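Fitting the replacement fuel filler cap and checking the seal

Your new Plilta cap does a small but important job: it keeps petrol vapour inside the tank, where the engine can make use of it later. Please set aside a quiet quarter of an hour and work outdoors if you possibly can.

Caution: No smoking, no naked flames, and switch the engine off before you open the filler flap.

1. Turn the old cap anticlockwise and let any pressure hiss away before you lift it off (a little hiss is perfectly normal!).

2. Wipe the filler neck with a clean, dry cloth, going right round the lip.

3. Unclip the old tether and press the new one in until it clicks.

4. Smear a thin film of the Nirnari grease supplied over the rubber ring. A little goes a very long way, so do go gently.

5. Turn the new cap clockwise until you hear 2 clicks, then stop.
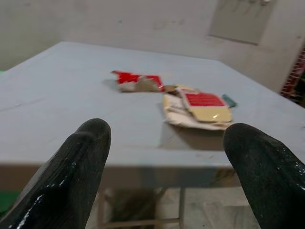

6. Start the engine and let it idle for 7 minutes. If the warning light was on beforehand, it may take several ordinary journeys to go out, so please don't worry if it is still glowing when you get home.

Note: Look over the rubber ring again after the first 500 miles. If it has flattened or split, order seal number 118 from our Dravusberg parts counter and we will gladly pop one in the post.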